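The Innes Cup
5 min read

The Innes Cup is an amateur team golf match played every December between two clubs, Kula and Jikau, and I've been keeping this entry going for longer than I meant to. It's match play, it lasts two days, and the trophy is smaller than you'd expect (it fits in a coat pocket, and has done so on at least one train journey). I played in it twice, badly, so take my opinions for what they are!

Format

Each side brings a captain and a squad picked from its own members. The first day is foursomes, where two partners share one ball and take alternate shots, and the second day is all singles. A win is worth a point and a halved match is worth half a point to each side. If the whole thing ends level, the club that already has the cup keeps it, which I've always thought was a bit mean on the challengers, but the players seem to like it.

There's a handicap limit for the singles and none for the foursomes. That makes for some very odd pairings on the first morning, and I'd argue it's the best golf of the weekend to watch – a steady old hand trying to play out of wherever a long-hitting kid has just put him.

Origins

The cup was put up by Mhairi Innes, who had been a member at both clubs and was tired of hearing each one say it had the better greens. She wrote the first set of rules herself on a single sheet, and most of them still stand. The one about finishing every match in daylight has been rewritten more times than I can count, for obvious December reasons.

Lewis Purves captained Kula in the first match and won his own singles on the last green. He's the only person I know of who has captained one side and later played for the other. He moved house, that's all, but you still hear grumbling about it in the Kula bar.

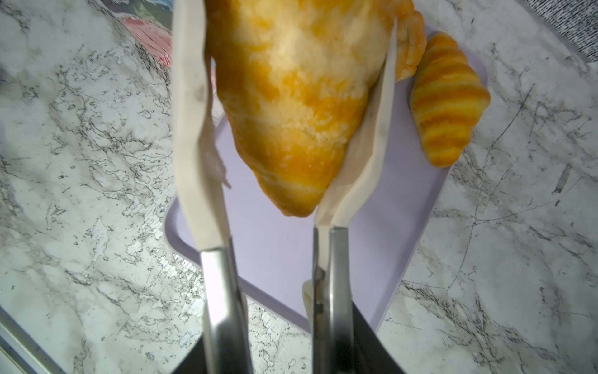
The courses

The clubs take turns hosting. Kula is the shorter and tighter of the two, with small greens and a par three of 187 yards over a ditch that has settled more matches than any other hole. Into the wind it's a full wood for most of us. Jikau is wide open, and people always think it will be easier until they try to stop a ball on the fourth green.

Crowds are small and friendly. The most I've seen written down is 800 over the two days, at Jikau, in a year with unusually mild weather. Entry is free and you can walk the fairways behind the players as long as you stay quiet and keep behind the ropes at the greens.

Records

The youngest winner of a singles match was a Kula junior, and the oldest was 80 and played the whole round without a cart. I was three groups behind him and he was pulling away from us the entire time. The widest winning margin belongs to Jikau, on their own course, and I'd rather not talk about it.

Scores from the early matches are patchy. If you have old cards at home, please send copies and I'll add them in.

Last updated 2021-07-29

1435 views · 80 shares

Related entries
Foursomes and fourball: what's the difference?
Kula: course history
Jikau: course history
The Clumix Winter Pairs
Lewis Purves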